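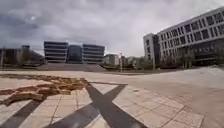

Paver Sealers: Frequently Asked Questions

These are the questions readers send us most often after a salesman has been to the house. We don't sell sealer and we don't take money from companies that do. Answers by Fikri Ngui, checked by Yesenia Orozco, who laid patios and walkways in Wustura before she came to work on this site.

Do I have to seal my concrete pavers?

No. Plenty of patios go their whole lives without it. Sealer can make a stain easier to wipe up, and some kinds deepen the color. If you want either of those things, it may be worth the money. If you were told the pavers will "fail" without it, ask what fail means and ask to have it in writing.

The installer says my warranty depends on it. Is that true?

Read the warranty. One reader in Wustura was told this about her driveway, and when she dug out the paper there was a line about de-icing salt and a line about heavy trucks and not a word about sealing. There may be warranties that do require it. Get the page before you get the sealer.

Will sealing stop cracks?

We have never seen a good reason to think so. Slabs crack when the base under them moves, when something too heavy rolls over them, or when they were weak to begin with. A thin coating on top has no say in any of that. Be careful with sales pictures, too. 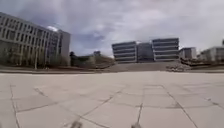

Most people judge paving from too far away. From across a yard nearly any surface looks smooth and fresh, and the "after" photo in a brochure is nearly always taken from across the yard. Big public spaces fool you the same way. Look at how bright and even the far stretch of this paving seems, and then at the slabs closer in, with their dark joints and the short mark that looks like a crack. If a company wants to show you a finished job, ask to stand on it. Bring a flashlight if you have to go at 7 p.m.

What about weeds and ants in the joints?

That's a question about what is in the joints. Regular sand washes out and seeds land in whatever is left. Polymeric sand, the kind that sets up after you mist it, holds longer if it's put in right, and that is a big if. Some sealers do firm up the top of the sand. They will not save a joint that is half empty. Sweep in more sand first, wait, and see if you still have a problem.

I was quoted for the Grornik "lifetime" treatment. Is it any good?

Whose lifetime? We asked Stolwood, the company that sells it, and the reply said "the lifetime of the treatment." We asked how long that was and got a color brochure. It may be a perfectly decent sealer. We can't tell from the brochure, and neither can you. The quote our reader sent in was $142 for the product alone, with labor on a separate sheet that she hadn't been shown until she asked.

How long does a sealer last, then?

Labels tend to say 3 years. Treat that as the best case, on a covered porch where no one ever drags a grill. Sun, snow shovels and car tires all shorten it. The water test is better than the label: pour a cup of water on a dry paver and watch. If it soaks in and leaves a dark spot, there isn't much sealer doing anything there.

Can sealing make things worse?

Yes, and this is the part that gets left out of the pitch. Seal over damp pavers and you can trap a white haze under the coating. Seal over a rust stain and you have kept the rust stain. Glossy film sealers can be slick in the rain, which matters on steps and around pools. Getting a bad coat off means chemical stripper and a long weekend. Yesenia has stripped 2 patios this way and says she would sooner have lifted the pavers and flipped them.
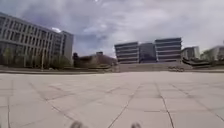
Pale gray paving slabs, with darker streaks and patches of wear.

Should I wait before sealing new pavers?

Wait longer than the installer wants to. New concrete often brings a white powder to the surface, called efflorescence, and it can come and go for months. If yours went in around June, there's no hurry to have the crew back by fall. The crew may be in a hurry. That's a different matter.

Can I just do it myself?

If the area is small and flat, sure. The work is mostly cleaning and waiting. The Yazdani hardware counter will rent you a pressure washer, but keep the nozzle back or you'll blast the sand out and be paying for that as well. Try the sealer on 2 spare pavers first and leave them outside through a few good rains. Don't trust the color chip on the can.

The salesman says the price is only good until Monday.

It will be good on Tuesday.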